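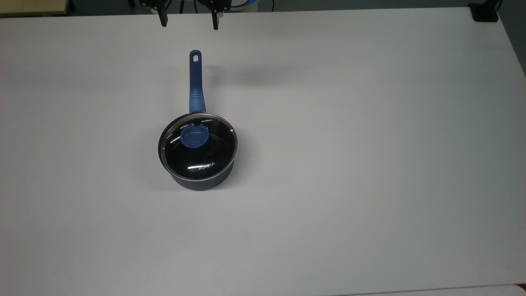

Por Kiros Wolde
Opinião | Publicado em dezembro | 5 minutos de leitura

Oriento há vários anos o clube de robótica da escola Mekonnen, e todos os anos ouço a mesma queixa de pais e de colegas: os alunos passam meses numa tarefa que qualquer criança faz sem pensar. Neste ano a tarefa é pegar numa panela pequena pelo cabo. O projeto chama-se Drorkex, nome escolhido pelos alunos por votação, e vai à mostra regional de Clollesero. Há quem ache pouco. Eu acho que é o tamanho certo para um clube escolar, e que devíamos fazer mais projetos assim e menos robôs que dançam.

O clube começou, como quase todos, com carrinhos que seguem uma linha preta no chão. É um bom exercício para o primeiro período. O problema é que o percurso é desenhado para o carrinho. O aluno aprende a ajustar dois ou três parâmetros até o carrinho fazer a volta completa, e a partir daí o trabalho passa a ser ganhar décimos de segundo. Já vi equipes chegarem a uma final sem saber explicar por que o seu robô virava para a esquerda. Tinham copiado os valores de uma equipe do ano anterior.

Com uma panela isso não resolve. O cabo é comprido e azul, a tampa é de vidro, com um aro de metal que brilha debaixo da lâmpada, e o robô tem dois dedos. Ninguém publicou os valores certos para aquela panela em cima daquela mesa. Se o aluno fecha os dedos cedo demais, agarra o ar. Se desce um pouco a mais, bate no tampo. E, quando a garra segura bem o cabo, falta saber o que acontece com o peso do outro lado e com a tampa, que só está pousada.

A discussão sobre a tampa durou duas semanas. Uma parte do grupo queria tirá-la, com o argumento de que o regulamento da mostra não a exige. A outra parte dizia que uma panela de cozinha costuma ter tampa e que tirá-la era escolher o problema mais fácil. Eu não decidi por eles. Ficou a tampa, e ficou também escrito no caderno do projeto que o reflexo no vidro podia confundir a câmera e que isso teria de ser medido.

É esse caderno que eu mostraria a quem acha a tarefa pequena. Até agora estão lá registradas 3.732 tentativas. Os alunos consideraram válidas 3.131 e descartaram as restantes por motivos que tiveram de definir antes de descartar: panela fora da área combinada, luz apagada a meio, programa interrompido. A primeira versão da regra permitia descartar qualquer tentativa "estranha", e foi uma aluna do nono ano que observou que, com aquela palavra, podiam deitar fora todos os fracassos. A regra foi reescrita no mesmo dia. Não conheço outra disciplina em que um grupo de adolescentes discuta, por vontade própria, o que conta como dado.
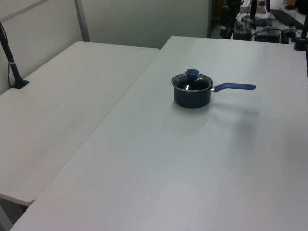

Também se aprende a variar uma coisa de cada vez. Nas primeiras sessões os alunos mudavam a posição da panela, a altura da garra e a velocidade na mesma tarde, e depois não sabiam a que atribuir o resultado. Agora fazem séries de 30 tentativas com tudo igual menos um elemento. É lento e há tardes aborrecidas. Não tento disfarçar o aborrecimento com jogos nem com prêmios, e a maioria dos que entraram continua a vir.

Reconheço duas objeções sérias. A primeira é o custo. Um braço com garra é caro para uma escola pública, e o nosso só existe graças a um acordo com a oficina Skondach, que nos cede horas de uso. Uma escola sem um parceiro assim terá de trabalhar com material mais simples, mas o método do caderno serve igualmente para uma garra feita com um servomotor barato. A segunda é que temos 63 inscritos e um braço. Por isso trabalhamos por turnos, e enquanto uns operam, outros leem os registros e preparam a série seguinte. Alguns desistem porque queriam mexer na máquina todos os dias, e compreendo.

O que não aceito é a ideia de que o clube precisa de impressionar quem visita. A mostra de Clollesero ainda dá pontos por "impacto visual", e é fácil prever quem os ganha. Propus à organização que parte dessa pontuação passasse para a qualidade dos registros e para a capacidade de cada equipe explicar as suas falhas. Ainda não recebi resposta. Entretanto o grupo prepara a próxima série, com o cabo virado para outro lado, e já sabe em que folha vai anotar os resultados.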